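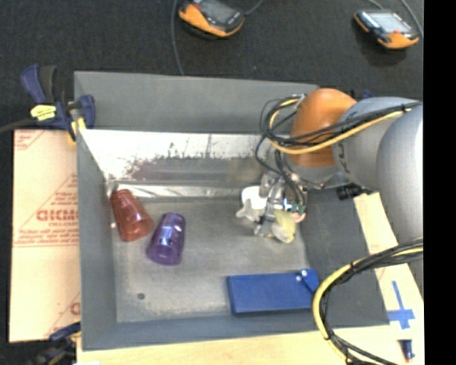 빌려 간 컵은 어디에 돌려주면 되나요?
타트브리지 골목 안쪽 스투센 1층, 계단 옆 작업대에 있는 회색 통에 넣으면 됩니다. 빌린 가게가 어디든 상관없습니다.

드디어 우리 골목에도 컵 반납대가 생겼어요! 소식 올린다 올린다 하다가 늦었는데, 2021년 7월 26일부터 정식으로 받기 시작했습니다. 이름은 '카코라'예요. 처음 들었을 땐 무슨 과자 이름인 줄 알았는데, 골목 가게들이 같이 쓰는 색깔 컵 대여를 그렇게 부르기로 했다네요. 누가 지었는지는 물어봐도 다들 웃기만 하고 안 알려줍니다.

어떻게 하는 거냐면, 참여하는 가게에서 음료를 시킬 때 "카코라 컵에 주세요" 하면 보증금 500원을 받고 색깔 있는 반투명 플라스틱 컵에 담아줘요. 다 마시고 나서 스투센에 들러 통에 넣고, 옆 계산대에 말하면 보증금을 돌려줍니다. 앱도 없고 회원 가입도 없어요. 저처럼 비밀번호 잊어버리는 사람한테는 이게 제일 반갑더라고요. 참여 가게는 지금 14곳이고, 문에 동그란 스티커가 붙어 있으니까 그거 보고 들어가시면 됩니다. 모라디 식혜집도 들어왔어요(저는 여기 식혜 때문에라도 매일 빌릴 것 같아요).

통 얘기를 좀 해야겠는데, 새것은 아니에요. 아주 큼직한 회색 통이고 안쪽 벽에 긁힌 자국이랑 칠이 벗겨진 것 같은 자국이 꽤 거칠게 나 있어요. 바닥은 회색 금속이고요. 그걸 밝은 나무 작업대 위에 그냥 턱 올려놨습니다. 처음에는 좀 더 예쁜 걸로 하지 싶었는데, 빨간 컵하고 보라색 컵이 구석에 나란히 누워 있는 걸 보니까 이것도 나름 괜찮네요. 회색 바탕이라 컵 색이 확 살아요. 위가 훤히 열려 있으니까 뚜껑 찾느라 손에 든 짐 내려놓을 일도 없고요.

반납대를 맡은 분은 명만식 씨예요. 스투센에서 오래 그릇을 팔던 분이라 골목 사람들은 다 아실 거예요. 지난 2월에 처음 이 얘기를 꺼냈을 때는 시큰둥한 가게가 많았다고 합니다. 컵이 안 돌아오면 누가 물어내느냐, 씻는 건 누가 하느냐, 우리 집은 따뜻한 것만 파는데 무슨 소용이냐. 그래서 만식 씨가 가게마다 컵을 들고 다니면서 물도 따라 보고 얼음도 넣어 보고 했답니다. 저도 그때 옆에서 구경했는데, 한 집에서는 컵 얘기는 안 하고 군만두만 잔뜩 얻어먹고 나왔어요.

"색깔을 여러 가지로 하자는 건 제 고집이었어요. 다 같은 색이면 여럿이 앉아서 마실 때 내 컵이 어느 건지 모르잖아요. 근데 막상 해보니 손님들이 색을 고르느라 줄이 길어지더라고요." 만식 씨 말입니다. 그래서 바쁜 점심때는 주는 대로 받아 주십사 하는 부탁이 있었어요. 빨간색이 인기가 제일 많다는데 저는 보라색 편이에요. 포도 주스 담으면 컵 색인지 주스 색인지 헷갈리는 게 재미있거든요.

정식 시작 전에 3주 동안 가게 몇 군데만 모여서 시험 삼아 돌려 봤는데, 그때 나온 얘기들도 옮겨 둘게요. 제일 많았던 건 컵을 포개서 넣는 문제였대요. 깔끔하게 한다고 꾹 끼워 넣어 주시는 분들이 많은데, 얇은 컵이라 한번 꽉 물리면 떼는 게 여간 일이 아니랍니다. 하나씩 그냥 눕혀 넣어 주세요. 굴러가도 괜찮습니다! 빨대랑 휴지는 꼭 빼 주시고, 남은 얼음은 통 말고 계산대 뒤 개수대에 버리면 돼요. 개수대 써도 되냐고 물어보기 민망해서 얼음째 넣고 가는 분이 계셨다는데, 그냥 쓰셔도 된다고 만식 씨가 몇 번이나 강조했어요.

그리고 컵 아닌 물건이 들어오는 일도 은근히 많답니다. 통 앞쪽에 납작하고 네모난 파란 물건이 하나 놓여 있길래 저도 한참 들여다봤는데 뭔지는 잘 모르겠더라고요. 새파란 색에 모서리 쪽에 하얗고 작은 점이 두 개 있어요. 혹시 짐작 가는 분 계시면 스투센에 얘기해 주세요. 시험 기간에는 장갑 한 짝이랑 도서관 책갈피도 나왔다고 하네요. 책갈피는 주인이 찾아갔고, 장갑은 아직 계산대 서랍에 있습니다. 한여름에 장갑이라니 누구 건지 저도 궁금해요.

씻는 건 스투센 뒤쪽 주방에서 한꺼번에 합니다. 오후 2시에 그날 들어온 컵을 꺼내서 씻고 말린 다음 가게마다 다시 나눠 준대요. 꺼내는 동안에는 통을 잠깐 쓸 수 없으니까 계산대에 직접 건네주시면 됩니다. 세척 맡은 분 말로는 식혜 컵이 제일 손이 많이 간대요. 밥알이 바닥에 딱 붙어서요. 제가 좀 찔려서 다음부터는 한 번 헹궈서 갖다 드리기로 했습니다.

보증금에 대해서도 말이 좀 있었어요. 너무 싸면 컵이 안 돌아온다는 쪽하고, 비싸면 아무도 안 빌린다는 쪽이 꽤 팽팽했는데 일단 지금 금액으로 가 보고 가을에 다시 이야기하기로 했답니다. 저는 지금이 딱 좋다고 봐요. 동전 하나니까 주머니에 넣어 뒀다가 그대로 또 빌리면 되거든요. 다만 카드로만 계산하는 가게에서는 보증금도 카드로 긁히는데, 돌려받을 때는 동전으로 나옵니다. 이건 좀 불편하다는 분들이 계셔서 고칠 방법을 찾는 중이래요.

금이 간 컵을 발견하면 통에 넣지 말고 계산대에 따로 주세요. 보증금은 똑같이 돌려준다고 합니다. 집에서 쓰던 비슷한 컵을 가져오시는 분도 있었다는데 그건 받을 수가 없대요. 마음만 감사히 받겠다고 꼭 써 달라고 했습니다.

골목 밖으로 들고 나가도 되느냐고 묻는 분이 많던데, 됩니다. 강변까지 산책하고 와서 내도 되고 다음 날 가져와도 돼요. 만식 씨는 일주일 안에만 오면 고맙겠다고 하시는데 따로 벌금 같은 건 없어요. 강변 쪽에도 반납할 데가 하나 있으면 좋겠다는 얘기는 저도 슬쩍 해 봤는데 "하나부터 잘해 보고요" 하시더라고요.

참여하고 싶은 가게는 스투센 계산대에 이름하고 연락처를 남기시면 됩니다. 컵은 처음에 골고루 섞어서 한 묶음 빌려주고, 스티커도 그때 같이 줍니다. 참, 모라디는 이번 주에 카코라 컵으로 주문하면 식혜를 조금 더 담아 준대요. 저는 어제 벌써 갔다 왔습니다!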